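The Year I Tried to Learn to Do Nothing

Filed under: home, complaints

My doctor, a cheerful woman half my age, told me in May that I should try to rest more. I said I rested all the time. She asked me to describe it. I described reading the news on my phone on the couch while a show I wasn't following played in the background and the dryer went, and she typed something that took longer to type than I would have liked.

So I set out to do nothing for 15 minutes a day. I told a few people, and they all wanted to know which app I was using.
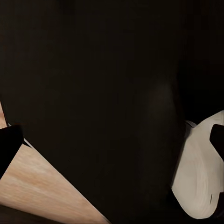
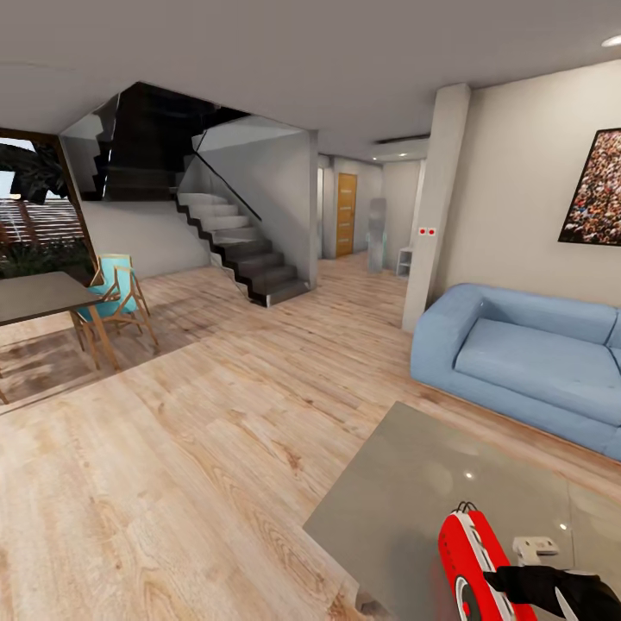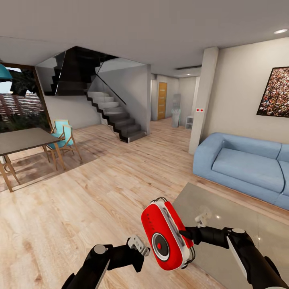 There is, of course, an app. There are a great many, and I tried one called Vedik, which opens with a bell and then asks you to rate your inner weather on a scale with little clouds. I picked the second cloud from the left every day for two weeks. At the end of that time it congratulated me on my consistency and offered me a year's subscription. It also sent me a reminder at 9:40 at night that I hadn't been calm yet.

After that I deleted it and went at the thing bare-handed, with a kitchen chair and the clock on the stove.

The first few tries were terrible. Sitting still in your own house with no task is mostly a tour of the maintenance you've been putting off. I noticed a line of old paint on the window glass that I had been meaning to scrape since we moved in. I noticed that the fridge makes a noise like somebody trying to remember a name. By minute six I was up and cleaning the rubber seal on the fridge door with a toothbrush, and I felt wonderful, which I suspect was the problem the doctor was typing about.

I then did what I always do when I'm bad at something and bought a chair for it. The Kokkonen lounger was 400 dollars and came in a box that could have held a pony. It has a headrest you can adjust to 17 positions. I know this because it was in large print on the box, and also because I spent my first three sessions of doing nothing trying them. Position four is good. Most of the rest are for people with a different arrangement of neck.

My husband sat in it once to see what the fuss was about and slept for two hours with his mouth open. He has never had any trouble doing nothing. He can stand at a bus stop with his hands in his pockets, looking at the other side of the street, and if you ask what he's thinking about he says "Hm?" and means it. For years I took this as a character flaw and lately I've begun to think I should have been taking notes.

I read a book too. It was over three hundred pages on the subject of idleness, and the author had clearly worked like a mule on it. He recommends that you start by lying on a lawn. Our lawn belongs mainly to the neighbor's dog, so I lay on the rug, and got as far as wondering when the rug had last been properly cleaned. Then I got up and called Cinora, the carpet place out by the highway, and was on hold for longer than my daily 15 minutes. I've decided to count that. I wasn't doing anything, the music was pleasant, and a recorded voice told me several times that I was important.

Waiting may be the only kind of rest I was ever any good at. When I was a kid my mother took us along on errands, and there was a shoe repair shop called Jernov with a bench along one wall. You sat on the bench. There was one magazine and it was about boats. I remember the smell of glue and the machine going round in back, and my brother kicking the bench leg until he was told not to, and then kicking it more slowly. I couldn't tell you a single thing I thought about on that bench and I must have spent whole afternoons of my life there.

Nothing makes you wait like that now, or if it does you have the phone. I stood in line at the pharmacy last month and took mine out before I'd even looked to see if there was a line. There wasn't. The man at the counter stood there while I finished reading a stranger's opinion of a sandwich.

So the current arrangement goes like this. The phone lives in the bread box from four o'clock until I've done my time. (The bread lives on top of the bread box, and has opinions about it, mostly green ones.) I sit in position four. I'm allowed to look out the window but I'm not allowed to evaluate the gutters. If I think of something that needs doing I'm supposed to let it go by, though I'll admit there's a pencil down the side of the cushion, and that the back of the instruction leaflet is getting pretty full.

Some days I make it all the way. I won't claim it's changed me. My step counter, which I keep forgetting to take off, is unhappy about the whole project and has started suggesting I aim for 3000 a day as a gentle beginning, like I'm recovering from something. My blood pressure went down a little and then went back up when we did the taxes.

But last week I sat down a bit after four, looked at the maple across the street, and the next time I looked at the stove clock it was nearly five. I hadn't been asleep, or I don't believe I had. I have no idea what I was thinking about. My husband came in and asked if I was all right, and I said "Hm?"

I see the doctor again next month. I still haven't scraped the paint off the window.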